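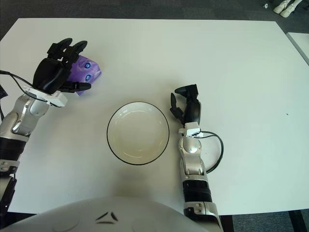 Bol rond blanc, filet noir sur le bord extérieur.

Stilham – Vaisselle de service pour collectivités
Collection Kun : bols, assiettes creuses et coupelles

La collection Kun est destinée aux établissements de restauration collective, aux résidences hôtelières, aux maisons de retraite et aux services de repas en chambre. Elle comprend des pièces de forme simple, au décor discret, prévues pour un usage quotidien et un renouvellement progressif. Les articles sont vendus par carton complet. Aucun minimum de commande n'est exigé au-delà du premier carton.

Présentation de la gamme

Dessinée par Yanti Lumbantobing pour l'atelier de Stungate, la collection Kun est fabriquée en porcelaine dure, émaillée sur toute la surface à l'exception du pied. Le filet est posé sous couverte, ce qui le protège du frottement des couverts et de l'action des produits de lavage. Il existe en noir et en gris ardoise. Une version sans filet est disponible sur demande pour les bols et les assiettes creuses ; elle n'est pas proposée pour les coupelles.

Le profil bas du bol convient aux potages, aux salades composées, aux compotes et aux céréales du petit déjeuner. La paroi, légèrement relevée, facilite la prise des aliments à la cuillère. Cette disposition a été retenue à la suite d'échanges avec les équipes hôtelières de plusieurs résidences médicalisées, qui souhaitaient une pièce commune à l'ensemble des convives, quel que soit leur degré d'autonomie.

Caractéristiques du bol

Référence : KUN 18 N (filet noir) ; KUN 18 G (filet gris ardoise)
Matière : porcelaine dure émaillée
Diamètre extérieur : 18 cm
Finition : brillante à l'intérieur et à l'extérieur
Pied : poli, non émaillé
Empilage : par piles de 17 pièces au plus
Conditionnement : carton de 18 pièces, intercalaires en papier
Garantie contre l'écaillage du bord : 2 ans

Les dimensions sont celles du modèle de série. Comme pour toute porcelaine cuite à haute température, de faibles écarts peuvent être constatés d'une pièce à l'autre. Ils n'affectent ni l'empilage ni l'ajustement des couvercles Imwood.

Usage en cuisine et en salle

Les pièces peuvent être placées au four à micro-ondes et en armoire de maintien en température. Elles supportent la conservation au réfrigérateur et le passage en cellule de refroidissement. Le contact direct avec une flamme ou une plaque de cuisson est exclu. Il convient également d'éviter de poser une pièce sortant du four sur une surface mouillée ou sur un plan de travail métallique froid.

Pour le service en chambre, le bol reçoit un couvercle souple de la série Imwood, vendu séparément. Ce couvercle est translucide et comporte une languette de préhension. Il n'est pas étanche et ne doit pas être utilisé pour le transport de liquides hors d'un chariot fermé.

Entretien

Le lavage en machine professionnelle est autorisé. Nous recommandons des casiers à compartiments larges, afin que les bords ne se touchent pas pendant le cycle. Les détergents chlorés sont à proscrire en usage courant ; employés à forte concentration, ils finissent par ternir l'émail. Les marques grises laissées par les couverts en acier sont des dépôts de métal et s'enlèvent avec une pâte douce pour porcelaine. Les tampons abrasifs et la laine d'acier sont déconseillés.

Avant la première utilisation, les pièces doivent être lavées puis séchées complètement. Les piles sont à constituer à froid. Toute pièce ébréchée ou fêlée doit être retirée du service, y compris lorsque le défaut se situe sur le pied.

Composer une dotation

Le calcul de la dotation dépend du nombre de couverts, du rythme de lavage et du nombre de services assurés chaque jour. Pour un établissement disposant d'une laverie en continu, une dotation de 126 bols, soit sept cartons, permet d'équiper une salle de taille moyenne avec une réserve pour la casse. Les établissements qui ne lavent qu'en fin de service, ou qui regroupent la vaisselle de plusieurs étages, prévoiront un volume plus élevé.

Elfriede Grube, responsable des comptes collectivités, établit sur demande une proposition chiffrée à partir du plan de salle et des menus types. Les gestionnaires souhaitant remplacer une vaisselle existante peuvent joindre le relevé des pièces en stock, avec leurs diamètres ; la compatibilité avec les casiers et les chariots en place sera vérifiée avant l'envoi du devis.

Articles associés

Assiette creuse Kun, filet noir ou gris ardoise
Coupelle Kun, filet noir ou gris ardoise
Couvercle souple Imwood pour bol
Casier de lavage à compartiments larges
Pâte douce pour porcelaine, pot professionnel

Commande et livraison

Les commandes sont reçues par courrier, par courriel ou par l'intermédiaire d'un revendeur agréé. Les articles à filet noir sont tenus en stock toute l'année. Les articles à filet gris ardoise sont fabriqués en deux séries annuelles, dont la première est disponible en février ; en dehors de ces périodes, le délai est indiqué au moment de la confirmation.

La livraison s'effectue sur palette ou par colis selon le volume. L'état des cartons doit être contrôlé en présence du transporteur et toute réserve portée sur le bon de livraison. Les réclamations relatives à la casse sont traitées par Bernd Buschmann, service expéditions, sur présentation du bon annoté et de l'étiquette du carton concerné.

Garantie et suivi de la collection

La garantie couvre l'écaillage du bord dans des conditions normales d'emploi. Elle ne s'étend pas aux chocs, aux chutes ni à l'usage de produits d'entretien non conformes aux indications de cette page. Les pièces reconnues défectueuses sont remplacées à l'identique, sans frais de port.

Stilham s'engage à maintenir les références à filet noir au catalogue. En cas d'arrêt d'une variante, les clients enregistrés en sont informés par écrit et peuvent passer une dernière commande de réassort.

Échantillons

Un échantillon du bol peut être adressé aux établissements qui en font la demande sur papier à en-tête. L'envoi est limité à une pièce par coloris de filet. Les demandes sont à adresser à Mattes Fuchs, service échantillons, en précisant la référence souhaitée et l'adresse de réception.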